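We use cookies to remember your login and your reading position. By continuing you accept this. [Accept] [Settings]

Talavera ward by-election: should the result be annulled, or only recounted?

ballot_reader
Good evening to all. I live in Jadville, in the Talavera ward, and I would like to hear the opinion of people who know election rules better than I do. We had a by-election for one council seat in February. The turnout was 3820, very good for a by-election in our town. The difference between the first and the second candidate was 13 votes.

After the count it became known that roughly 20 postal ballots were put aside and never counted. The returning officer wrote that the signature on the outer envelope was missing or was on the wrong line. The losing side says that the form was printed badly. It was printed by the company Ekov, and the line for the signature is at the fold, so many people signed below it.

The losing candidate has now asked for the whole election to be annulled. The winner has already taken the seat and has voted in two meetings of the council. I voted for neither of them with great love, I must say. But I want to understand what is the correct thing to do. Is it normal to repeat an election for such a reason?

Re: Talavera ward by-election

northgate
If the number of ballots put aside is bigger than the margin, then the result can be different, and this is the first test in most places. You have it. The second test is whether the ballots were put aside wrongly. This one you do not have yet. A missing signature is a missing signature.

In my opinion your losing candidate is asking for too much. He or she should ask for the envelopes to be examined one by one by a judge. An annulment means that all the voters must come again because of the mistake of a few.

Re: Talavera ward by-election

old_tram_stop
I do not agree with northgate. "The mistake of a few" is not a fair way to say it when the form itself was bad. I also received this form by post. I looked at it for several minutes at my kitchen table and I was still not sure where to put my name. I have voted in every election since I received my citizenship, so I am not a beginner.

What I would do in the place of the losing side:

1. Ask in writing for a copy of the blank form, the same printing that was sent to the voters. Do not accept the file from the website, it has been corrected in the meantime.

2. Ask for the list of reasons for each rejected envelope. The returning officer must have this list. In our case "missing" and "wrong line" were put together in one column, and these are very different things.

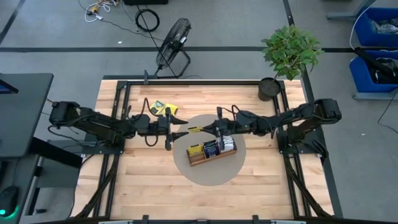

3. Ask who approved the form before printing. If the town approved it, then it is of little use to blame Ekov. They print what they are given.

4. Check the deadline. It is short, and it is counted from the day the result was declared. The day when you heard about the problem does not matter.

Re: Talavera ward by-election

ballot_reader
Thank you, old_tram_stop, this is very useful. On point 4: the petition was handed in on the last possible day, at four in the afternoon. The winner's lawyer says that the office was already closed for the public and it must be treated as late. I find this a little petty, but maybe it is how lawyers must work.

Re: Talavera ward by-election

northgate
It is not petty. Deadlines in election law are strict everywhere, and for a good reason. The council must know who sits in it. Imagine that a petition can arrive at any time during the term. Every vote with a small majority would be attacked.

But if a clerk took the paper and put a stamp with the date on it, I think the petition is in time. Look for the stamp.

Re: Talavera ward by-election

marsh_lane
I come from Zurnport, and we had a similar story with our harbor district seat. With us it was about the voters' list. People who had moved away were still on it, and some of them had come back to vote in good faith because they received a card. The court did not annul. It said that there was a fault, that the fault was regrettable, and that no one had shown for whom these people voted, so the result stands.

I was very angry at that time. Today I am less sure. A repeated election would have had maybe half of the turnout, and the winner would have been the one with more money for leaflets. I am sorry to say it, but our second candidate had no money left even for the first one.

On the other hand, I stopped trusting the office for a long time, and I think many people in my street did too. This is a cost which does not appear in any judgment.

Re: Talavera ward by-election

old_tram_stop
But marsh_lane, there is a big difference. In Zurnport the wrong votes were already mixed in the box with the good ones, and it was impossible to take them out again. In Talavera the envelopes are still closed and lie in a safe. They can be opened. You only need somebody with the right to decide which ones are valid, then you count them and you add them.

This is why I said that I do not agree with northgate, but on the remedy we are maybe closer than it seemed. I would also begin with the envelopes. I only do not want to hear that the voters are guilty.

Re: Talavera ward by-election

quiet_observer
May I put a question which seems to me more important? What happens to the votes the winner has already given in the council? ballot_reader says there were two meetings. As far as I remember, in one of them the bus contract was decided, and it passed by one vote.

If the seat is taken away, is the bus contract also finished? I drive past the new stop each morning and they are already pouring the concrete.

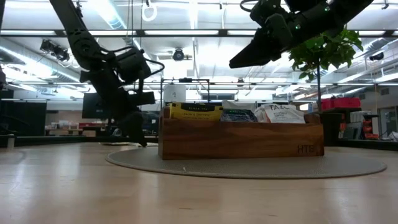 I have looked in the town charter and I found only one sentence about it. It says that acts of the council "remain in force notwithstanding a later change in membership". To me this looks like it was written for the case when somebody dies or resigns. An annulled election is something else, because then the person was never a member. Or was a member until the day of the judgment? I have read the sentence many times and I can defend both readings.

Re: Talavera ward by-election

northgate
The usual answer is that the acts remain valid. The person held the seat openly, everybody treated him or her as a councillor, and the other side in a contract could not know. Many countries have this principle under different names. Your charter says it in an old-fashioned way, but I would be surprised if a judge read it differently.

What can be discussed is whether the winner should have stepped back voluntarily from the close votes while the petition is open. Legally there is no duty. Politically I would have done it.

Re: Talavera ward by-election

ballot_reader
I was in the public seats at the second meeting, and this exact question was put by a citizen. The answer of the chair was that an elected councillor has the obligation to vote, and that to abstain for months would leave the ward without a voice. It was said quite sharply. I must admit that I had no good reply in my head. The Talavera ward has waited a long time for this bus.

Re: Talavera ward by-election

marsh_lane
A ward with a voice that may belong to the wrong person is also not so well served :)

Re: Talavera ward by-election

old_tram_stop
I would like to return to the form, if you allow, because I think it will decide the case. Today I compared it with the form of the previous election. In the older one the signature line was in a box with a gray background and the word SIGN in large letters. In the new one the box has disappeared, and the fold goes through the line. Below the fold there is an empty space that looks exactly like a place for a signature. It belongs to the witness, but this is written on the back.

So "wrong line" means in most cases that the voter signed in the witness space. The will of the voter is clear. The identity can be compared with the register. I do not see what protection is lost if such a ballot is counted.

Re: Talavera ward by-election

northgate
The protection is that the same rule is used for all. Suppose that another voter noticed his mistake, went to the office, and asked for a new form. He took the trouble. There were people who did it, I am quite sure. If you now accept all the others, he will ask why he took a half day off from work.

Still, I accept that the example with the back side is strong. If the instruction for a line is printed on the other side of the paper, a judge will not like it. I change my opinion this far: the "wrong line" envelopes should probably be opened, and the "missing" ones should stay closed.

Re: Talavera ward by-election

quiet_observer
And does anybody know how many are in each group? If most of them are "missing", the rest will not be enough to change the result and we can all go to sleep.

Re: Talavera ward by-election

ballot_reader
The numbers of the two groups are not published. I asked at the counter and was told that the documents are now with the court, and the town will give no partial information. The hearing is in the small courtroom and is open to the public. I will try to go, if my shift permits, and I will write here what was said. I have also sent a letter asking for the blank form, as old_tram_stop advised. There is no answer until now.

Re: Talavera ward by-election

old_tram_stop
Please keep the receipt from the post office. And if they send you the corrected version, write to me – I still have my own from the first printing, and I will gladly make a copy for you.

Back to top | Contact the moderators | Forum rules | Copyright by the respective authors of the posts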